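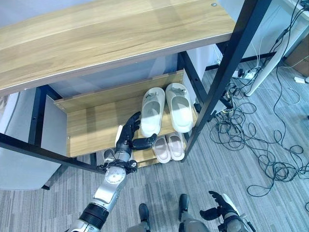 Figure 7.1 A two-armed humanoid at the shoe rack, with the right hand at the front of the upper level, close to a white slipper.

Chapter 7
Looking After the Hands

Hands are the best part of a humanoid and the part you will spend the most time fixing. You've spent six chapters on legs, batteries, joint drives and the head, and all of that gets the machine to where the work is. From here on we're at the far end of the arm, where the work gets done, and I can't think of a more enjoyable place to be with a screwdriver in your hand.

Look again at Figure 7.1. Putting slippers away is a modest little job, but consider what it asks of a hand. The fingers have to get in under a shelf top, past a black metal leg on one side and a frame bar on the other, and meet a slipper without shoving it into its neighbour. A finger that sits two millimetres out of true will catch a board edge. A wrist clamp that has crept around by a degree will send all five fingers to the wrong spot, and the software will be perfectly confident about it. Most of what gets reported as "bad grasping" in a service log is one of those two faults, and both can be found and fixed at the bench with ordinary tools.

The machine we follow through this chapter and the next is the Husar, fitted with the Zarkis five-fingered hand. If your shop runs something else, don't skip ahead! The layout will be familiar: a hand, a clamp that holds it to the wrist, a forearm behind that, and a cable that has to get through the lot without being pinched. The numbers will be different, so use the ones in your own service manual. The habits carry over.

What you will be able to do

By the end of the chapter you should be able to:

remove a hand from the wrist and refit it in the same rotational position
check finger zero with the gauge block and correct it in software
tell tendon stretch from a worn knuckle bushing by feel
replace a fingertip pad
lay out a household-style test area that gives you useful results
write a service entry that the next technician can work from

You will need the material on safe power-down from Chapter 2 and on torque settings from Chapter 4. If either is a bit hazy, go back to it now. A hand that is still powered can close while your own fingers are in it, and the grip is a good deal stronger than it looks.

7.1 A morning at the Ekham shop

The training shop at Ekham keeps its Husar on a fixed routine, and the routine is a good one to copy. Modupe Adeleke wrote it after her first winter there, when the dry air was shrinking fingertip pads faster than she could order them. She starts at 7:30, before the machine is powered, and she starts by touching things.

First the fingertips. She presses each pad with a thumbnail and watches whether it springs back. A healthy pad recovers at once. An old one holds the dent, and once it holds a dent it will start dropping smooth things, usually in front of a visitor.

Next she wiggles each finger sideways at the knuckle. There should be a tiny amount of play, and it should feel the same from one finger to the next. It's the comparison that matters. You can learn this by feel in an afternoon, and it is quicker than any meter in the shop. A loose finger that moves smoothly has a worn bushing. A finger that is tight side to side but slow to curl most likely has a stretched tendon.

Then the clamp screws. On the Husar these go to the value printed in the service manual, checked with the small torque driver and never topped up by hand. Over-tightening distorts the clamp ring, and a distorted ring can't be set true again. Ekham has one hanging on the wall over the bench with the cost of it written on a tag: 423 dollars.

Only after that does the power go on. The hands run through open, half curl and full curl, and she listens. It's a lovely sound when it's right, one soft purr from all the fingers together. A click near the end of the curl means a tendon is riding up on its guide. Stop there, power down and find it.

The whole check takes less than 30 minutes. On a busy day you'll be tempted to leave out the sideways wiggle. Leave out the sweeping instead.

7.2 Why we test on furniture

You could do all your acceptance testing on a steel plate with machined blocks, and for finger zero you should. A plate gives you clean numbers. What it can't give you is an overhang, a back lip, or footwear with a soft strap and a thick sole. So after every refit the hand goes to a real piece of furniture and does a real job.

A shoe rack is close to ideal. Slippers are light, they don't break, and they're forgiving of a clumsy grip in some directions and not at all in others. Pick one up by the strap and it swings. Pick it up by the sole and it stays level, provided the thumb is where the controller believes it to be. Using more than one size and colour in the same rack keeps the vision side awake too, and two levels let you test a high reach and a low reach without moving the feet.

Place the rack where the arm has to work around something. A frame leg or a crossbar near the path will show you a wrist offset faster than open space ever will. Set the machine's feet first and leave them alone for the complete run. If you shift the stance halfway through, you've changed the test, and you can't compare this run with the last one.

Have a look at the floor before you start as well. Chargers, power strips and desk cables build up at the edges of any workroom. Coil what you can and route the rest well clear of the feet. Carpet tile is fine to stand on, but check for lifted corners.

7.3 The story of hand 1579

Serial numbers stay abstract until you've met a troublesome one. Hand 1579 came to Ekham in July with a note reading "drops things, left of target". Csaba Bakos, then in his second term as an apprentice, did what most of us would do. He ran the finger zero routine and found every finger within limits. He ran it again and got the same result. He put the hand back on the arm, sent it to the rack, and it went left of target.

He then spent the better part of a day in the vision settings. He adjusted the camera offset until the hand landed on the slipper beautifully, and he logged the job as complete. The next morning a different hand went on the same arm, and it landed well to the right.

You may have worked it out already. The hand had been sound from the start. The clamp had been refitted slightly rotated, and the camera correction had covered the error for as long as that hand was in that clamp. Csaba took the hand off, cleaned the mating faces, lined up the witness marks, torqued the screws in a cross pattern and restored the original camera offset. Both hands then went straight to the target.

He tells this story himself to every new group, with great cheer, and he has let us print his first log entry in Section 7.8 so you can see what it left out. His rule from that day opens our fault-finding chart: check the mechanical joint nearest the fault before you change any number in software.

7.4 Words used in this chapter

Finger zero: the position each finger reports when it is laid flat on the gauge block.

Witness mark: a fine scribed line across two parts, used to put them back together in the same position. If you can't find one, make one before you loosen anything.

Creep: slow movement of a clamped joint under repeated load. The Sarnow wrist clamp, fitted to the older arms, should be checked for creep every 400 operating hours.

Side play: movement of a finger at right angles to its curl.

Pad set: the permanent dent left in a fingertip pad that has lost its spring.

Before you read on

Go to your own machine with the power off and locked out. Find the clamp that holds the hand to the wrist, and look for its witness mark under a good light. Sketch what you see in your shop notebook, including the position of each screw head and the path of the cable as it crosses the joint. Wiggle each finger sideways and note which one feels loosest. Keep the sketch handy, as you will be taking that joint apart in Section 7.5.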